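Kitchen tips for a week in a self-catered mountain apartment

These notes are for guests who stay in our apartments at Jandodmont and want to cook in the evening without spending the whole holiday at the stove. Most of them I have learned from cleaning the kitchens after departure, and some from my own mistakes in the years when I was a guest myself.

Before you leave home

Look in the inventory which we send with the booking. Every apartment of Cleton has plates and glasses for six persons, two big pots, one frying pan, a colander and an oven dish. There is no food processor and the knives are ordinary. If you like to cut meat and onions properly, bring one good knife, rolled in a tea towel and packed in the suitcase that does not travel in the cabin.

Spices are the thing that people forget most. Nobody wants to buy a full jar of cumin for one dinner. Put small quantities in old pill boxes or in little jars, write on the lid what it is, and keep them together in a bag.

The shopping

The shop in the village is good for bread, milk, cheese and eggs, but it becomes very full after the lifts close. Go in the morning, or go while the others are returning the skis. For a large shopping it is better to stop at the Mellar supermarket down in the valley, 35 minutes before you arrive, because the road up is not pleasant to drive twice.

Buy less fresh salad than you think. After a day in the cold most families ask for soup, pasta and potatoes, and on the last morning I find the salad still in its bag.

Boiling at altitude

Water boils here at a lower temperature than at the sea. You will notice it with pasta, rice and above all with dried beans. Give pasta two minutes more than the packet says and keep the lid on until the water boils. Beans I would bring in tins. For a soft egg, start with your normal time, add one minute, and then adjust the next morning according to your taste.

Cakes rise quickly and then fall in the middle. If you bake from a packet, use a little less raising powder and a spoon more of flour. I had good results with flat things such as biscuits and apple tart.

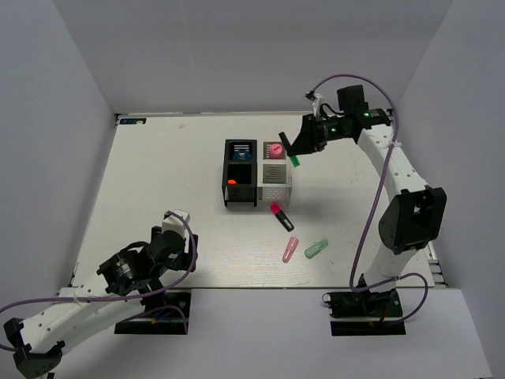 Can I leave a stew in the oven while we are skiing?

Please cook it the evening before and only warm it when you come back. The ovens must not be on when the apartment is empty, and a stew tastes better on the second day anyway. Let it cool for a while, put it in the fridge in a shallow dish with a lid, and heat it slowly until it bubbles in the middle also.

The fridge and the balcony

Many guests put drinks and even meat on the balcony. In January this seems clever, but the sun at midday warms a south balcony more than you would believe, and during the night the bottles can freeze and break. The birds are also very interested in butter. Keep the meat inside, on the lowest shelf, and set the fridge to 5 degrees. If it is too full, take out the jam, the mustard and the ketchup, which can stay some days in a cool cupboard.

Wet gloves do not belong on the oven door. They smell, and the lining goes hard. Each apartment has a heated rail in the entrance, and for boots there is the dryer downstairs.

When the hob gives an error

The Brannigan hobs lock themselves if water runs over the buttons. Dry the glass with a cloth, wait a moment, and hold the key symbol until the light goes out. If it still does not heat, check that your pot is one from the cupboard, as aluminium pots from home do not work on it.

The last evening

Make one big omelette or a fried rice with everything that is left. Packets which are closed, such as pasta, salt or sugar, you may leave on the shelf beside the door for the next guests. Open milk and cheese please take with you or throw away. Glass goes in the green container behind the ski room. Run the dishwasher before you go to bed, and in the morning you have only the coffee cups to wash by hand.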